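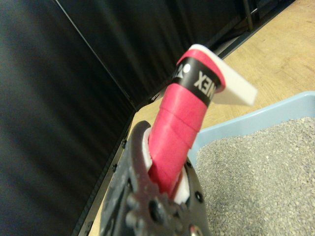 Surgrip polyuréthane Lutwood, rose-rouge
Pour manche de raquette de badminton, squash ou tennis

Bande de recouvrement à poser en spirale sur le grip d'origine. Finition légèrement brillante, toucher caoutchouteux, nervure diagonale apparente au niveau des recouvrements. Vendue en rouleau individuel ou par lot de 3.

Caractéristiques
Matière : polyuréthane sur support non tissé
Coloris : rose-rouge (réf. G-RR), blanc (réf. G-BL), noir (réf. G-NO)
Pose : spirale avec recouvrement, du talon vers le cône
Fixation côté talon : languette adhésive
Fixation côté cône : ruban de finition fourni, ou collier existant
Conditionnement : étui refermable

Compatibilité
Le surgrip se pose sur tout manche cylindrique ou octogonal déjà garni. Sur manche nu, prévoir d'abord un grip de base, la bande seule n'offrant pas l'épaisseur nécessaire. Les manches équipés d'un bandeau de marque en haut du grip (Yonex et autres) se garnissent jusqu'au bord inférieur du bandeau, qui reste visible. Il est possible de poursuivre au-dessus par une courte section formant collier, découpée dans la chute du même rouleau.

Les manches courts destinés à l'entraînement ou à un usage hors raquette se garnissent de la même façon. Dans ce cas, couper la longueur excédentaire en biais avant la pose de la finition.

Pose
1. Retirer l'ancien surgrip et les résidus d'adhésif. Dégraisser à l'alcool et laisser sécher.
2. Décoller le film protecteur sur toute la longueur.
3. Fixer la languette au talon et effectuer un tour complet sans décalage.
4. Monter en spirale, tension constante, recouvrement de 2 mm environ. Un recouvrement supérieur épaissit le manche et accentue la nervure.
5. Arrêter la bande au bandeau, couper en biais, poser le ruban de finition.
Pour un gaucher, inverser le sens d'enroulement.

Entretien et remplacement
Essuyer avec un chiffon humide après usage. Ne pas passer en machine, ne pas sécher sur un radiateur. Remplacer lorsque la surface devient lisse ou que les bords se soulèvent. En usage club, nous retenons un intervalle de 8 séances ; le coloris blanc marque plus vite, sans perte d'adhérence.

Stockage : à plat, à l'abri de la lumière directe. Un rouleau sorti de son étui perd une partie de son adhérence initiale.

Variantes
Lutwood Mat : surface sèche, sans brillance. Même pose.
Lutwood Perforé : pour les mains qui transpirent. Recouvrement réduit conseillé afin de ne pas masquer les perforations.
Abreu Base : grip de base à poser sous le surgrip. Non compatible avec les manches déjà garnis.

Commande
Rouleau seul : G-RR-1
Lot de 3 : G-RR-3
Carton club, 13 lots : G-RR-C
Le carton club est livré en coloris unique. Les cartons panachés ne sont plus proposés depuis le 21 mai.

Expédition depuis le dépôt de Grescombe. Retours acceptés si le film protecteur est intact.

Renseignements techniques : Jolán Mészáros, service accessoires. Indiquer la référence du rouleau et le type de manche.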